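3.2 Loading and unloading at the machine

The laundry part of the study covered 30 households in the Ostullow and Curkeck districts. Each household was visited twice, and on both visits we asked the person who normally did the washing to carry out a full load as they would on any other day. We did not supply clothes or detergent. Participants were told only that we were interested in how the work was done, and that they could stop to talk or answer the door if they needed to. The first visits were finished in September; the second round was closed on Apr 15, 2026.

We divided the work at the machine into 5 stages: sorting, opening and checking, loading, setting the program, and unloading. Earlier work on household laundry has tended to treat loading as one short action between sorting and washing. Our notes suggest that it deserves more attention. In many of the sessions the participant went back to the drum after the door had already been closed once, either to add a forgotten item or to take out something that belonged in another load.

All machines in the sample were front loaders. This was a condition of entry, set after pilot visits by Heitmann and Kerekes showed that top loaders call for a different posture and a different order of steps. In a front loader the opening is low, the door swings to one side, and the person has to bend, squat or kneel to see the back of the drum. Where the door opens toward a wall or a cabinet, the space left for a basket is small. Where it opens into the room – as it did in most of the bathrooms we visited – the basket is usually set down on the side away from the hinge.

The parts we refer to in the rest of this section are the control panel with its program knob, the rubber gasket around the opening, the perforated drum, and the door with its glass (Figure 4).
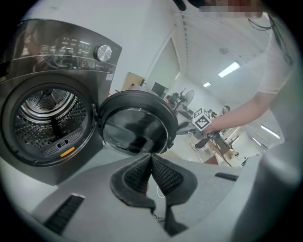 Figure 4. Dark grey front-loading machine with the door open. The program knob is at the right end of the panel, and the dark gasket rings the drum opening.

The gasket matters more than its size would suggest. Small items such as socks, cloths and children's underwear collect in its fold, and they are easy to miss when the light is poor. Participants who unloaded by hand, piece by piece, tended to run a finger along the lower fold at the end. Those who pulled the whole load out in one or two armfuls seldom did so, and left more behind. Across all visits we recorded 344 separate items left in or behind the gasket, or stuck to the wall of the drum, when the participant first said that the machine was empty. Most were found by the participant a few moments later, when the door was being closed.

The drum wall was a second place where things were missed. Thin fabrics cling to the perforated steel after a fast spin, and from standing height the upper part of the drum cannot be seen at all. In 12 households the participant turned the drum by hand before closing the door. Most of them described this as a habit picked up from a parent, and several could not say what it was for until we asked a second time.

Door position also affected how the work went. A door that had been opened fully stayed out of the way, but one left partly open was pushed aside again and again with the elbow or hip. Daneshvar coded these contacts separately, and they are included under "obstructions" in Table 6. We did not find a clear link between door contacts and the size of the room.

Sorting was often continued at the machine even when piles had been made beforehand. Dark and light piles were mixed at the last moment to fill the drum, and towels were added or held back depending on how full it looked. The rules participants gave us for this are taken up in Section 3.3.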